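Long thread incoming, so get your tea. I've been promising for weeks to write down the house rules we use for practicing kitchen tasks in simulation before anything goes near a real counter, and Raelene Kingi has finally stopped asking nicely. (Hi Raelene!)

Some background for the new folks. I look after the practice kitchens at Hollis, which means I'm the one who gets the message when a virtual drawer won't open. We've been working through the Lorach task set, 40 tasks in all, and most of what follows I learned by doing it badly first.

Rule one, and it's the dullest: write down what "done" means before you run anything. One sentence is plenty. "The cup is on the shelf and the gripper has let go of it" is a good sentence. "Tidy the cup" will have two kind, reasonable people arguing by lunchtime, and I have been both of those people.

Rule two. Every run starts with the fingers open and nothing between them. I know, I know, it feels like being told to wash your hands. But we once had a whole batch from the Skolwood layout where the arm started out already holding a spoon, and the poor thing looked like a genius at picking up spoons.

Rule three: look through the wrist camera yourself. Please! It's so tempting to judge a kitchen from the nice wide view where everything is upright and lovely, but the wrist view is what the policy has to work with, and it can be a very odd place to stand. Spend a few minutes in there before you sign off on a layout.

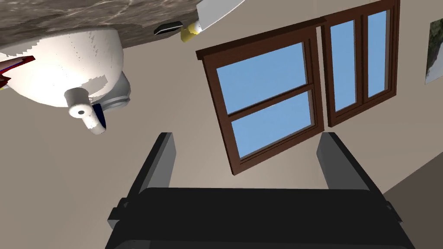
Wrist view in one of the practice kitchens, fingers open, window on a slant and the counter up top.

When I'm in that view I ask myself the same couple of things each time. Can I see both fingertips? Could I point to the counter without stopping to think? If I'm tilting my head like a puzzled dog, I make a note of it in the log, and I keep the run. Strange angles belong in the set. They just need to be written down so the next person isn't puzzled all over again.

Rule four is about names. Call things what the scene file calls them, even when the scene file is silly. Anil Lobo spent a very long afternoon hunting for a "basin" in his notes that everybody else had logged as "sink_main", and he was much more gracious about it than I would have been.

Rule five, save the seed. Save the seed, save the seed. A run you can't play back is a nice story you're telling people. Ours goes in the first line of the log, ahead of the task name, and if the line is blank the run doesn't get counted. I had to throw out one of my own last month and I sulked about it, but out it went.

Someone at Flalthorpe asked me how many tries is enough before you say a task works. For us it's 8 clean runs in a row with the objects moved each time, and then a second person does the same on their own machine. I wouldn't call that a law of nature. It's where we landed after a lot of back and forth, and I'd be glad to hear what other groups do.

Rule six: failed runs stay in. All of them, with a plain note on what went wrong - "missed handle," "dropped it," "closed on air." We're at 2685 logged runs now and the failures are the ones I go back and read. The good ones all look the same after a while, bless them.

Rule seven, and this is the one I get grumpy about. Passing in simulation earns you a slow first try on the real arm, with a person standing by the stop button and that person doing nothing else. No phone, no laptop, no chatting with me (I am usually the problem here). Simulated counters are very forgiving about being bumped, and ours at Hollis has the dents to show for it.

I should say we don't follow all of this perfectly. The naming rule slips whenever we're in a hurry, and I found 2 layouts this week with no wrist check in the log at all. One of them was mine. It's fixed now, and I bought the muffins.

A few of you have asked for the checklist as a single page. Raelene is cleaning it up and wants to add a part on lighting, which I've left out here because she knows far more about it than I do and I'd only get it wrong. We're hoping to have it ready in April.

If your group does something different, especially on rule six, do reply and tell me. I read everything, though I'm slow to answer when the drawers are acting up. And if you've found a good way to get people to write the seed down without nagging them, I would dearly love to know it.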